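Phone stands, and whether anyone needs them

Posted January 2019

I got a phone stand in December. I didn't ask for one. It came in a gift bag with a candle and a pair of socks, and I put it in the drawer with the takeout menus, where I expected it to stay until we moved.

My position on phone stands has been the same for years: a phone is flat, a table is flat, and the two get along fine. If I want to look at the phone I pick it up. Before the stand I had a coffee mug, and before that the fruit bowl, and both of them held a phone up well enough to read a recipe off it. The people who sell these things talk about "reclaiming your desk," as though a round base with a phone on top took up less desk than a phone.

Then Kadri Vītola wrote to me about my post on cable boxes (she thought I was too harsh, and she may be right about the Skakivard one, which I have since bought and sort of like). She said I should quit guessing and try a stand for a few weeks before making up my mind. Fine. I dug out mine, a Ruvevis, and bought a second one, a Milance, so there'd be something to compare it with. The Milance was cheaper and came in a box three times too big for it.

First complaint, and it's a big one. Both stands want the phone to lean back. That's comfortable if you're sitting right over it, and a nuisance if there's a ceiling light, because a dark screen tipped upward turns into a mirror. I spent most of one breakfast looking at my own kitchen lamp. You can fix this by moving the stand, or the chair, or the lamp. You can also fix it by picking up the phone.

Second complaint: the round base. Every review I read praised it for being stable. I don't doubt it's stable on the reviewer's desk. My table has a cloth on it most of the year, and when I tap the screen at all firmly the whole thing creeps backward toward the salt. The Ruvevis does it less than the Milance. Neither one has actually tipped over, I'll give them that.

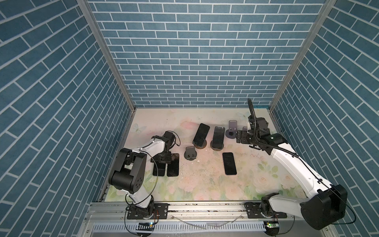
Photo: Pētersons

Two phones up on round black bases, two lying face down or screen down on a rose print. I know which pair I'd be. A phone lying on its face at least leaves you alone while you eat, and I've come to think that's the real argument against stands. Once the phone is upright, you look at it. I looked at mine all the time. It would light up with a coupon for tires and I'd stop buttering my toast to read it.

Kadri's answer to this is that you turn off the notifications. Sure. And then what is it standing there for?

Now the part where I have to be fair. There were 2 uses that won me over, a little. Video calls with my sister, who used to spend them looking up my nose, and following a recipe with dough on my hands. For dough the stand beats the mug, since the mug is usually full of coffee. I kept the Ruvevis next to the stove for that and I haven't put it back in the drawer.

The Milance I gave away. The fellow who took it already had 3 of them, one per room, and didn't see anything strange in that.

As for the cloth, I tried a cork coaster under the base and the creeping mostly stopped. So now I own a stand for the phone and a coaster for the stand. If someone mails me a tray for the coaster I'm closing the blog.

Next time: the drawer with the takeout menus, which has 7 batteries in it and I couldn't tell you if any of them work.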